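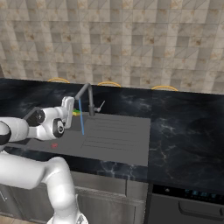 柜门没关好
@guimen_meiguanhao · 2026-03-06

上周答应过要写换变频器的事，拖到今天。Villanueva 那个果汁厂的冷却水泵房，7 台老变频器全部换成 Mokivar 的，断断续续干下来，坑踩得够写一长串了。慢慢发，想到哪写到哪，同行凑合看，外行当听故事哈。

先说背景。水泵都是 15 kW 的，电机没动，柜体也没动，就换里面的变频器和一部分线。听着很简单对吧？我报价的时候也是这么觉得的，还跟采购吹牛说比换灯管复杂一点点。这句话后来被人家记了很久……

旧机器早就停产了，备件靠拆东墙补西墙。我第一次去看现场，有一台的面板是拿扎带绑上去的，按键磨得看不见字，操作工全凭手感，左边那个是启动，右边那个“别碰”。问为什么别碰，说上一班的师傅就是这么交代的。

我回去一查老手册，右边那个是本地/远程切换。按了以后中控就管不了它了，自己按原来的转速一直跑。行吧，确实别碰。

第一个坑：旧参数没有备份。一台都没有。当年调试的公司留了一张纸，塑封好贴在柜门里面，塑封倒是挺结实，字晒没了。我拿手机补光斜着照，勉强认出来加速时间那一行，别的就随缘。

所以只能老老实实（是的就是手动）在旧面板上一页一页翻，一页一页拍。拍到后来脖子都僵了。这里强烈建议大家：拍参数的时候，把柜号写在便签上贴进镜头里！我前两台没贴，晚上回宾馆看照片，完全分不清谁是谁，第二天重拍。

拍完再往新机器里搬。Mokivar 的手册 600 页，我是打印出来背过去的，别笑，泵房里信号差，PDF 死活打不开。不过它的目录排得还行，按功能分，不按参数号分，找 PID 那块很快。

参数迁移最容易错的就是同名不同义。旧机器的“加速时间”是从零到最高频率，有的牌子是从零到电机额定频率，你照抄数字，曲线就变了。水泵可能看不出什么，换成传送带你试试，瓶子倒一地。

还有信号那块。旧机器的模拟量输入靠一个小拨码选电流还是电压，拨码藏在盖板后面。新机器是在参数里选。我们有一台就是压力变送器给的电流信号，参数里留着默认的电压，结果反馈值一直顶在上限，PID 觉得压力够了，泵就是不肯转快。

我对着那台泵怀疑了一下午人生。怀疑变送器，怀疑屏蔽，怀疑阀门没开，连 PLC 程序都想让人家打开看。最后是去倒水的路上突然想起来的。走回来改了一个参数，好了。没好意思跟甲方说改了什么，就说“优化了一下”。

说到 Javo，就是我现在用的那个参数管理软件。能把每台的参数读上来存成文件，还能两份对比，差异标颜色。后面几台全靠它，第一台调顺了，复制过去，再改电机铭牌和设备地址，快得我有点不习惯。

但是复制之前一定看固件版本！！有一台是 Marden 后来补发的，固件比其他几台新，文件写进去不报错，就是有一项悄悄回了默认值。偏偏是停机方式，从减速停车变成自由停车。泵停得是挺快，止回阀“咣”一声，整个泵房的人都回头看我。

Marden 的技术支持态度倒是好，电话里听我讲完，第一句就是“你是不是用 Javo 直接下载的”。我说你怎么知道。他说最近好几个都这样。那你们发货的时候贴个条啊朋友！（后来真的贴了，下一批箱子上有张黄纸，我挺感动的。）

接下来讲漏电跳闸，这个问的人最多。原来上级有一只带漏电保护的开关，旧机器用着偶尔跳，大家习惯了，跳了就推上去。换了新机器，偶尔变成经常，早班一开泵就跳，甲方的脸色可想而知。

变频器自带滤波器，对地有电容，电缆一长，对地漏的电流就更多，这是正常现象。问题是原来那只漏保的型式也不对，给三相变频器用的应该选能识别直流剩余电流的 B 型，原来那只不是。它有时候乱跳，更吓人的是真有事的时候可能不跳。

然后现场就有人出主意：把变频器里那颗接地的滤波螺丝拆了，漏电流就小了。道理上是会小，可那颗螺丝能不能拆要看供电系统的接地形式，手册写得清清楚楚。我们这里不该拆。我把那一页折了角放在桌上，谁来说就给谁翻。

最后换了合适的漏保，电缆屏蔽层也重新做了。做完再没听见它跳。花的钱比我预想的多，这部分报价里没写，走的增项，签字签了好久，每个部门都要问一句“原来为什么能用”。

屏蔽层这个事情我能骂一天。原来的做法是把屏蔽网拧成一根长辫子，拧得特别漂亮，套个黄绿热缩管，接到地排上。手艺是真好，高频效果是真差。要用金属卡箍整圈压在底板上，底板那一块漆要刮掉，电机那头也一样，用金属格兰头压一圈。

刮漆的时候甲方的设备主管在旁边，表情像我在刮他的新车。我说刮完会涂导电膏保护的。他说哦。然后一直站到我刮完。

还有个顺手的事：动力线和信号线原来捆在同一个线槽里，从头捆到尾，亲兄弟一样。能分的我都分开走了，实在要交叉的地方走直角。变送器的读数立刻不抖了，之前那个抖，操作工以为是水压真的在抖，还专门写进交接本里。

柜子散热。新机器体积小了一圈，大家都很高兴，觉得柜里宽敞了。但是小归小，上下留空的距离一点不能省，它的风是从下往上走的。有人把线槽装到了变频器出风口正上方，我让他挪，他说美观。挪了。

柜门上的过滤棉我拆下来，拿在手里像一块毛毡。问多久换一次，答：这个还要换？我当场下单买了一包，钉在柜子侧面的袋子里，谁看见脏了谁换。过滤棉堵了，里面装再好的风扇也是在原地搅热空气。
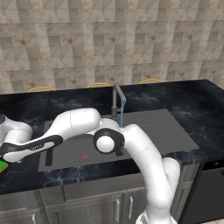
评论区有人插一句：你讲了半天还没讲轴承，我们厂换完变频以后电机轴承坏得特别勤，拆开一看滚道上一条一条的搓衣板纹，是不是变频器的锅？

回这位朋友：搓衣板纹很像轴电流烧出来的，当然震动、润滑也能弄出看着差不多的东西，最好让轴承厂家看看，别光听我的。变频器输出里有共模电压，会在轴上感应出电压，够高的时候就击穿油膜放电，一下一下打在滚道上。

能做的有好几样，先从便宜的来。屏蔽电缆、接地做扎实，载波频率别开太高（有些人嫌电机有啸叫就一直往上拧，我也干过）。还不行就上接地环，或者非驱动端换绝缘轴承，大电机两样一起上的也有。我们这几台做了前两样，目前听着挺安静，轴承到底怎么样得以后拆开才知道，我不敢打包票。

接着讲载波频率。泵房没人待，叫就叫呗，我留的默认值。只有靠办公室那面墙的那台，隔壁会计说像蚊子，我往上调了一点，顺便去查了降额表，确认出力够用。调载波不查降额表的，夏天会收到一个过热报警作为礼物。

休眠功能大家用吗？夜里用水少，泵在最低转速那里磨洋工，开了休眠以后压力够了就停，压力掉了再起。我一开始唤醒值设得太贴近，泵一会儿睡一会儿醒，跟带娃似的。把两个值拉开，再加点延时，就睡踏实了。

最低频率也别设太低。离心泵转得太慢，扬程顶不开止回阀，水在泵壳里打转，自己把自己煮热了。旧参数里那个下限值低得离谱，我照抄了两天，巡检摸到泵壳觉得不对劲跟我讲，才改上来的。谢谢巡检，请他喝了汽水。

共振点这个也提一句。有一台升速到中间某一段，管道支架会嗡嗡地抖，过了又好。我在那一段设了跳跃频率，让它快速穿过去不停留。支架的螺栓也紧了一遍，有两颗用手就能拧动……所以到底是跳跃频率的功劳还是扳手的功劳，我不评价。

自动重启要谨慎！掉电恢复以后自己转起来，对供水是好事，对正在弯腰看联轴器的人可不是。我们和甲方坐下来一台一台过，哪台允许哪台不允许，写成表贴出去，允许的那几台旁边挂了警示牌。检修照样要断电上锁，别拿面板上的停止键当保险。

还有 STO 端子，新手容易卡在这里。机器上电，面板亮，参数都对，给启动就是不转，也不报什么像样的故障。先去看安全转矩关断那两个端子有没有接。我徒弟把出厂短接片拆了，以为是运输用的包装件，扔了。

垃圾桶翻了一遍没找到，后来按图纸把急停回路正经接进去了，本来就该接。短接片那玩意儿只是让你没有安全回路的时候能先转起来，装了急停还把它留在上面，那个急停就白装了。

断电以后等放电时间，这个我唠叨一万遍也要唠叨。面板黑了，母线电容里还有电！机壳上印着要等多久就等多久，等完还要拿表量直流母线。我以前有个坏习惯，一边等一边刷手机，刷着刷着忘了量，被老师傅骂过，骂得对。

备机也说两句。甲方多买了一台放仓库，我说好，但放久了不能直接上电硬上。电解电容长期不通电，要按手册慢慢加电压恢复一下，放多久要做、怎么做，各家写得不一样，去翻。我在箱子外面写了入库日期和“先看手册再通电”，字写得很大，大到仓管嫌丑。

有人私信问能不能直接拿备机换上就跑。能，前提是参数文件在手边，而且那个文件是最新的。我给他们弄了两份 Javo 的备份，一份在中控电脑，一份在柜门口袋的U盘里。改了参数就要重新存，改的人在本子上写一行：哪台，哪个参数，从多少改到多少，谁改的。

这个本子前五天写得非常认真，第 6 页开始就变成“微调”。微调了什么！调了多少！我现在看到微调两个字血压就上来。

还有人问我收了 Mokivar 多少钱，一分没有，自己掏钱吃的宾馆楼下那家面。它家的毛病我也讲：面板的支架做得太松，柜门一震就歪；端子排的字印得小，戴老花镜的师傅要凑进去看；中文菜单里有一项翻译成“飞行开始”，我琢磨了一下才明白是转速追踪启动。

转速追踪倒是建议打开，特别是两台泵并联、回水会推着另一台倒转的那种管路。电机还在反着转你就给它启动，轻的过流报警，重的我没见过，也不想见。当然止回阀要是好的就没这事，所以先修阀，参数放在后面。

验收那天反而没什么好讲的，挨个启停，切手动切自动，拔掉一路压力信号看它会不会按设定报警、会不会保持转速。有一台保持的转速设高了，当场改掉，重新存文件。签字的笔没水，借了门卫的。

下一趟是 5 月，去给他们做第一次保养，紧端子、吹灰、看风扇，再把参数读一遍跟存档比一比，看看那些“微调”到底动了哪里。要是有人想看对比结果我到时候再发。

对了，刚才说刮漆那里有人问导电膏什么牌子，我用的是柜子里翻出来的半管，标签早没了，真推荐不了。问 Marden 的人吧，他们电话接得快，午休那会儿除外。

先发到这里，面坨了。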